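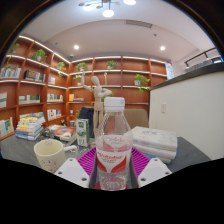

Zoning Board Sends Zorneo Variance Back for a New Hearing
Posted June 30, 2025 in Land Use and Zoning

The Clirnen Zoning Board of Appeals must rehear a variance request from Zorneo, a commercial laundry that wants to add a loading dock behind its building on Enache Road. The county court found that the board did not give proper notice of the first hearing, held in January.

The local ordinance requires mailed notice to every owner within 300 feet of the property line. The board's clerk used a distance of 200 feet, taken from a version of the ordinance that had already been replaced. As a result, 11 owners on the Purnia side of the road got no letter. Two of them appealed after the variance was granted.

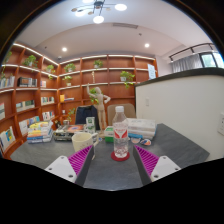
Zorneo argued that the sign posted on the lot and the newspaper notice were enough. The court disagreed. It read the ordinance as requiring all three forms of notice, and it held that a board has no power to act on an application when one of them is missing. The owners did not have to show that they would have changed the outcome.

The court did not decide whether the variance itself was justified. Zorneo says the lot is too shallow for trucks to turn without using the rear setback. The neighbors say the company knew the depth when it bought the property. Both sides can raise those points again at the new hearing.

The application keeps its original file number, 3507, and no new fee is due. A hearing date has not been set.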